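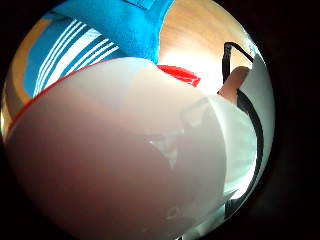
Learning to sleep in Gornmont

Tuesday, March 19, 2024

I moved to Gornmont in January, and for the first weeks I slept very badly. My street is quiet, and maybe this was the problem. In my old city the tram passed under my window until late, and I never noticed it.

My neighbor Irina Văduva told me to stop looking at the clock. I put it in a drawer — it helped more than the tea. Now I go to bed at 9, I read 3 pages of something boring, and most nights I don't reach the fourth.

On Sunday I even slept through the church bells. Irina was a little jealous.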